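Blue soap, a green cloth and my doubts

21/11/2018

I have been told for most of my adult life that I wash dishes wrong. I use too much soap, the wrong side of the sponge, and I don't change the water until it looks like something you'd drain from a pond. So when our kitchen club decided to spend the fall on dishwashing, of all things, I signed up mostly to argue. 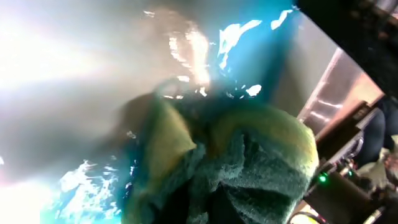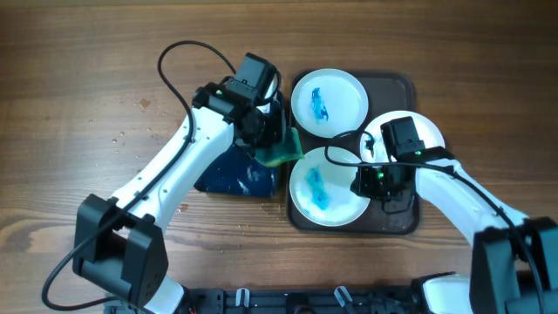
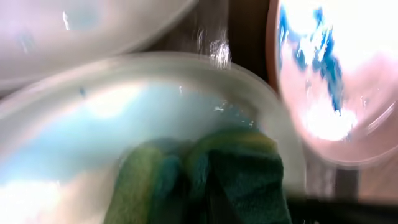 Brusteddale Home Kitchen Club, Washing-Up Section

The big claim going around the club is that you should wash from a bowl of soapy water and never squirt soap straight on the plate. It comes from a handout called the Bunow method, which has been passed along and photocopied so many times that the last paragraph is a gray smear. According to the handout, a bowl saves soap, saves water and gets plates cleaner. It gives no source for any of this. It does say that a household can save 1324 gallons a year, and I would love to know whose household, and what they were doing before.

I'll grant the part about soap. A squirt on the plate is nearly always more than the plate needs, and then you stand there rinsing foam off the back of it. With a shallow pool in a bowl you dip, you squeeze, you get on with it. Fine. I could have worked that out without a handout.

What I don't buy is that the bowl makes anything cleaner. The first plate gets nice fresh water. The last plate gets whatever came off all the others. If you're washing a few white plates with blue stains in the middle, no great harm. Try it after lasagna and tell me how you feel about that bowl.

Then there's the cloth or sponge question, and people in the club have strong feelings. The green and yellow kind of thing, with the fuzzy loops, is supposed to do everything. My own experience is that loops are good at picking up grease and even better at keeping it. You rinse it, it looks fine, you come back the next morning and it smells like a basement. The Mikuš brand ones I bought in August promised 100 washes on the label. I didn't keep a tally, but I threw the first one out well before Labor Day and I don't think I was being fussy.

A plain green scrubbing sponge does better on anything dried on, in my opinion. It's also easier to throw away without guilt. For a smear across the middle of a plate I'd go to the sponge first, in small circles, and finish with a cloth if you must have a cloth.

The folded towel on the table I have come around on. I thought it was fuss. A dark one folded up into a square gives you somewhere to park a wet sponge, and the wood underneath doesn't end up with a pale ring on it. My table at home has several of those rings and I put every one of them there myself. Does it need to be a special mat? The Gaderus catalog would like you to think so, at 54 dollars. An old dish towel will do it.

Same with the tray. A brown tray with rounded corners, plates laid out flat on it, looks very tidy, and I can see the use of it if you're washing at a table and don't want drips everywhere. In a normal kitchen with a normal sink I think it's one more thing to wash. Ask yourself where you're going to dry the tray.

Somebody will bring up dishwashers. I have one. It's full of pans.

I did try the bowl method at home for two weeks, because it isn't fair to complain about something you haven't done. I used a little less soap. My water bill came in the same as always. The plates looked like plates. The one real change is that I now empty the bowl halfway through a big load, and I suppose I have to give the handout credit for making me look at the water.

Next up is cutting boards. The handout for that one says to use lemon and salt, and I already have questions.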